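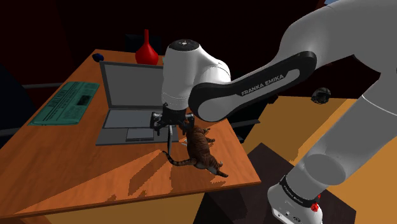

Words by Gus Benavides

Home Features Interviews Archive Contact

4 min read

Hannelore Fuchs has been repairing accordions for most of her working life, and she would like people to stop keeping them in the loft. "It's too hot up there in summer and too damp in winter," she says. "The wax goes, the leather curls, and then they bring it to me and ask if it's a quick job."

It is rarely a quick job. The wax she means is the mixture of beeswax and resin that holds the reed plates to their wooden blocks. When it gets old it turns brittle, and the plates begin to rattle or drop off altogether. Replacing it means taking out every plate, cleaning it, tuning the reeds and setting the whole lot back in fresh wax. On a big instrument that can take her three weeks.

Her workshop is called Jodotach, after a nonsense word from a song her grandfather used to play. She shares the building with a bookbinder, Silvan Bühler, who sells her offcuts of cloth and card for bellows. She started out repairing pianos and moved across when the firm she worked for shut.

"I didn't choose accordions," she says. "A man came in with one and I said yes. I needed the rent. It took me four months and I charged him far too little."

She now has a waiting list that runs to the end of the year. Each instrument goes into a ledger with a number, and the last one she wrote down when I visited in January was 1281. The numbers began with her old employer and she simply carried on.

I asked how she prices a repair. She said she looks at the bellows first, then smells the inside.

"If it smells of mould I tell them straight away. A full rebuild is about 800 euros, and plenty of accordions aren't worth that. Some people pay it anyway. It was their father's, or they learned on it. I don't argue."

The instrument open on her bench belonged to Volkan Aksoy, who plays at weddings and had sat on the bass side getting out of a van. Several of the bass buttons had sunk and would not come back up. Hannelore had the mechanism out and was straightening the rods with a pair of flat pliers. Each one has to go back in order, and she lays them on a strip of felt marked with pencil.

"The rods are fine. People are frightened of them, but it's only patience. Tuning is the part I still find hard. You scratch a little metal from the reed, you put it back, you listen, and it has changed because now it's inside the box. So you take it out again."

She doesn't tune after four in the afternoon, when her ears are tired. She uses the last part of the day for gluing, sweeping and answering letters. 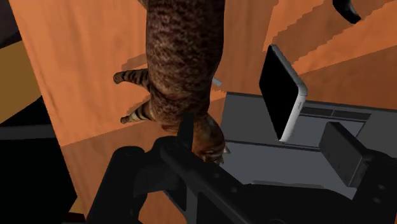

Tabby cat, upside down.

For a long time she had no help. Two years ago she took on Leopold Lehner, who had trained as a joiner and came to ask about a squeeze box he had bought at a market. He does most of the casework now, along with the bellows.

"He's better at corners than I am," she says. "I told him that once and he asked for more money. He was right to ask."

I wondered if she played. She said she knows 2 tunes all the way through and uses both for testing. One is a waltz and the other she can't name. Customers sometimes ask for something else and she hands the instrument back to them.

She has no plans to retire. Leopold would like to take over the shop, and they have talked about it, but she wants him to do another few years of tuning before anything is signed. In the meantime there is Volkan's bass side to close up. He has a wedding to play, and he has rung twice.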